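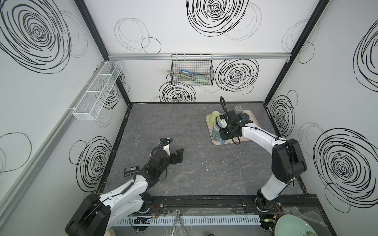 Fig. 1. Wire mesh baskets hung from wall rails, marble-patterned work surface.

Unit 10: Wall storage and clear depth

Clear depth is measured from the front edge of the counter to the nearest stored item. Wall-hung storage leaves the counter free but reduces the height above it. In the Skikirska plan the run is 1,292 mm long and the clear depth is 439 mm. Trays count as stored items if they stay out between uses.

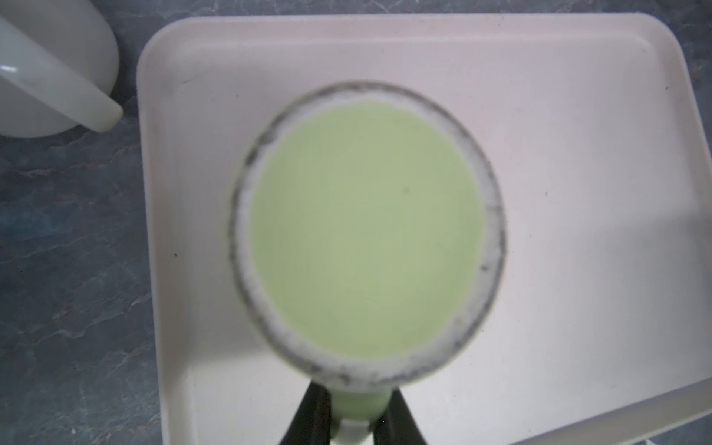 One student objected that a tray left out still works as a surface, so its area should not be subtracted. The Predero method agrees; the Mfaume method does not. State which one you use.

Baskets within 200 mm of the counter are entered as obstructions. Measure to the lowest point when loaded.
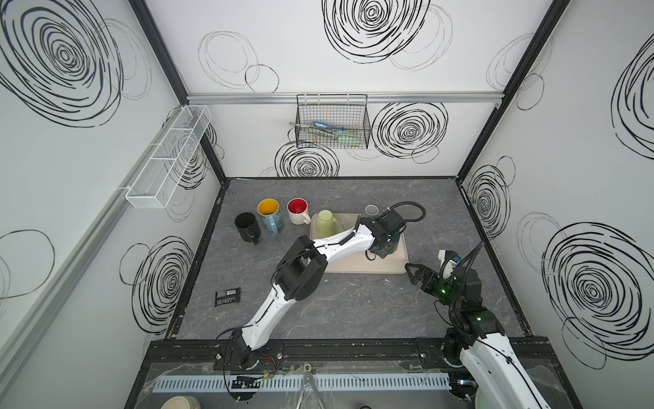
Obstructions are then summed along the run and divided by its length. Record the ratio to two decimal places. Worksheet B uses the Endirent plan, due in March.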